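**Sellard compact microwave, white. Reviewed June 4, 2026**

I've been using this since January and I still like it far more than anyone should like a microwave! It replaced a hulking old Donati that took up half the worktop and groaned whenever the plate went round.

The Sellard does porridge in 2 minutes without it climbing out of the bowl, and a jacket potato in 15 (I finish mine under the grill, but you needn't). The door is my favourite bit. It swings right out of the way, so a wide soup bowl goes in level and I've stopped slopping things down my sleeve.

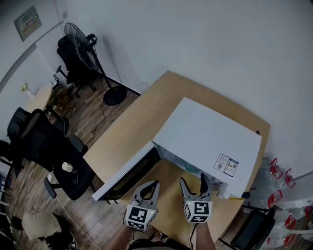
*Door open, on the light wooden table in the office.*

Cleaning is easy too – the top is one flat panel, so a damp cloth does it. The label near the front corner, with its tiny print and QR codes, has stayed put through all my wiping.

Grumbles? The beep is fierce and I can't find a way to turn it down. The cable could be longer as well. I paid £40 for mine in the Irkudex clearance and I'd happily pay full price for another.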